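Sunday, June 5, 2022
Dye bench, Mesness shop
Entry 2069

Continuing the iron work from the last three entries. Purpose for the day: find out why the walnut hull bath goes flat gray on the linen and stays brown on the wool, when both get the same iron afterbath. Shewit Alemneh's note in the margin of the last entry says to look at the water first. Did that.

Water. Tap at the sink reads pH 7.8 on the meter, calibrated this morning at 4 and 7. The rain barrel reads 6.1. The jug of distilled that has been open on the shelf since winter reads 5.6, normal for water that has taken up carbon dioxide. All of the gray linen so far was done in tap. All of the brown wool was also done in tap, so the water by itself does not explain the split. It may still explain how bad the gray is.

Hulls. Same sack as before, dried, from the Ambaye lot. Broken with a mallet, soaked overnight in rain water, simmered one hour, strained through muslin twice. The second straining still left grit at the bottom of the pot. Next time let it settle and pour off the top. The bath is dark and smells the way it always does. Left the lid off for the first ten minutes and regretted it.

Fiber prep. Linen scoured with soda ash at 2 g per liter, simmered one hour, rinsed until the rinse ran clear. It took four rinses. Wool scoured with neutral soap only, warm, no agitation. Weighed everything dry before scouring and again this morning. Linen lost 5 percent, high for cloth sold as ready to dye. Suspect size left in by the mill. If the earlier pieces were not scoured as hard as this, there would have been starch sitting in the weave when the iron went on. Checked entry 2066: it says "washed." No soda, no time, no temperature. My own handwriting.

Swatches cut at 10 g each, both fibers. Notched the corners for identification, one notch for tap, two for rain, three for distilled. Linen notches fray badly. Ran a line of stitching across each corner to hold them.

Dyeing. 70 C for an hour, then off the heat and left in the pot to cool. The small burner overshoots when turned down and has to be watched. It touched 78 once during the linen run and I lifted the pot off until it dropped. Wool took up color in the first quarter hour and did not change much after that. Linen was slow and pale throughout, as expected without a tannin step.

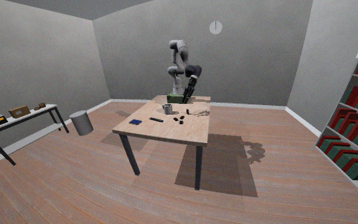
Iron afterbath. Ferrous sulfate at 2 percent on weight of fiber, dissolved first in a little warm water, then made up to volume. The crystals from the old jar had a rusty crust, so I scraped down to the green and used only that. Opened the new jar from Tatport for the second set as a comparison. No difference I can see between jars at this strength.

Five minutes in the afterbath, moving the cloth the whole time. Results wet:

Linen, tap: gray at once, cooler on one side of the fold.
Linen, rain: brown-gray, even.
Linen, distilled: brown-gray, even, slightly lighter than rain.
Wool, tap: dark brown.
Wool, rain: dark brown, a little redder.
Wool, distilled: same as rain.

The tap water afterbath turned cloudy orange within a few minutes of mixing. The rain water one stayed clear much longer. So iron is dropping out of solution in the tap water before it reaches the cloth, and some of it is landing on the linen as particles. That fits the patchiness. It does not fully fit the gray, as the oxide should read orange. My guess is that the gray is ordinary iron tannate, from what little tannin is in the hull liquor, and that it shows on the linen only because there is so little brown underneath to hide it. On wool the brown is deep enough to cover it.

If that is right, then a deeper brown on linen should hide the gray in any water. Test: run linen twice through the hull bath, dry between, then iron. Started one piece this afternoon. It is on the line now and goes back in tomorrow.

A second test, if there is time: dip undyed scoured linen in the iron only, tap and rain. Should give a faint buff and no gray at all. Any gray there means the cloth is bringing something of its own and the reasoning above is wrong.

Things to fix before the Coroma order. They want twelve yards of linen in a brown that matches the wool sample they were shown, delivered in August. I would not promise it yet. The linen in rain water is close in daylight and noticeably grayer under the shop lights. Someone should tell them that before they see it for themselves — I would sooner do it with two swatches in hand than over the phone. Also, twelve yards in rain water is more than the barrel holds. Either collect ahead, or acidify tap water with a little vinegar and see whether that keeps the iron in solution. Small trial: tap plus white vinegar to pH 6, same iron, watch the clarity for half an hour. No cloth needed for the first look.

Light test. Put half of each swatch under card in the south window, other half exposed. Card is taped on the back only. Please leave them alone when the blinds are cleaned.

Cleanup. Iron pot and its spoon are back on the low shelf with the red tape facing out. The wool pot is NOT to be used for iron. Last month's dull yellows came from a spoon that went between the two. Spent afterbath is in the covered bucket with the date on the lid.

Meter probe is back in storage solution. The pH 7 buffer is nearly out, reorder. Muslin also low.

Shewit, if you get in before me: the double-dip piece needs to be fully dry before it goes back in, and the hull bath should be stirred up from the bottom and strained once more first. Do not top it up. Write down the temperature even if it wanders.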